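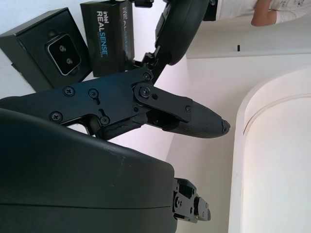
Figure 4. White wall and ledge in the room, with the lettering in white and light blue at upper left.

4.2 The table and the boxes

I should say straight away that I like small boxes far too much, and this section is probably longer than it needed to be (my apologies to anyone here for the statistics, which are in 4.3). Our diary-keepers in Clondholm and Alanley logged 1023 pieces of packaging between them, and the ones I kept coming back to were the small, dark, well-made ones that something expensive had arrived in. People don't treat these like ordinary cardboard. A cereal box goes flat and out the door the same evening! A black box with neat printing on the lid gets put on a table, then moved along the table, then moved to a shelf, and it can go on like that for years.

We called this stage "parking", after a word one household used in the July pilot, and we counted a box as parked once it had been left on an open surface for 38 hours. I'd have liked a rounder figure, but that was where the gap in the pilot diaries fell, so we stuck with it. A table counted as an open surface, and so did a window sill or the top of a fridge. Drawers didn't, even when they were left open, which caused more argument at our end than anything else in the coding guide.
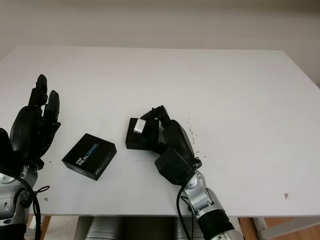
Figure 5. Two black boxes on a white tabletop. The one on the left, set at an angle, reads "intel REALSENSE"; the other is smaller.

Colour turned up in the diaries much more than I'd expected. A dark box on a pale table is very hard to ignore, and several keepers wrote that it made the whole table feel busy, even with hardly anything else on it. On a dark wooden sideboard the same sort of box seemed to vanish, and there it stayed. So when we came to code the surfaces we added pale, middling and dark to the list, which meant going back through the first 40 diaries by hand. It was tedious, and I'd do it again. 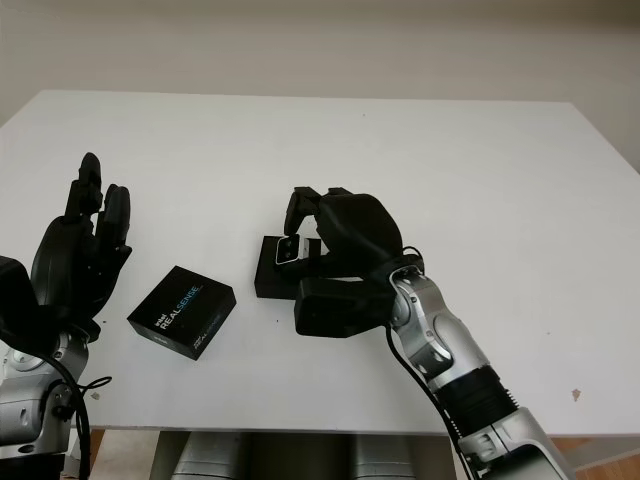

Lumturie Popescu
Packaging and Everyday Storage, Clondholm

Then there's the angle. I'd asked people to note whether a box was lined up with the table edge or sitting askew, mainly out of curiosity, and the answers were lovely. A box at a slight diagonal, like the one on the white table, was usually described as "not put away yet". A squared-up box was "where it lives". Same box, same table! I don't want to build too much on this, as our keepers were tidy people who had agreed to write about cardboard for 60 days, but it's a cheap thing to record and I hope the next study does it.
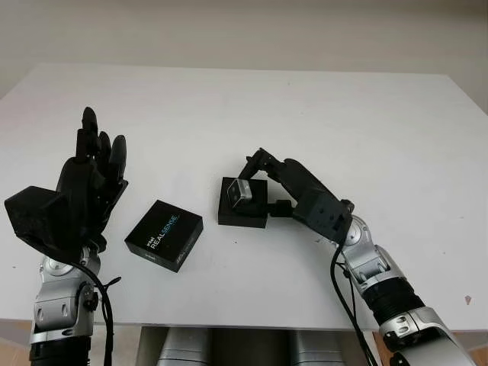 Lumturie Popescu
Lead author and diary coordinator

Marks on the table matter as well. White tops show everything, from crumbs and grey smudges to the little brownish spot near the right edge here, and keepers used marks like that as landmarks ("the box is left of the stain again"). Yusuf, who coded the Alanley diaries with me, gave these notes their own column, and I've kept it in the full table. The marks we could match from one entry to the next are listed there by household, with the surface colour beside them.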